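She clears the bed first, always. "Milk cartons, bags, bottles - it all ends up on the sheet," says the woman who runs the Aston branch of Clarkico, a home tidying service. Six years in. Started in December, with one client.

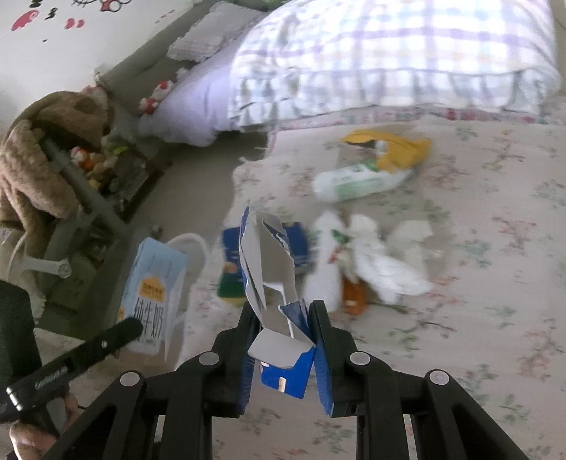 Rubbish goes before anything gets folded, she says. "People want to start with the duvet. No. Trash out, then pillows, then teh duvet." Cartons get squashed flat. Plush toys stay put - "not mine to move."

Her rate? She laughs. "Ask me after lunch."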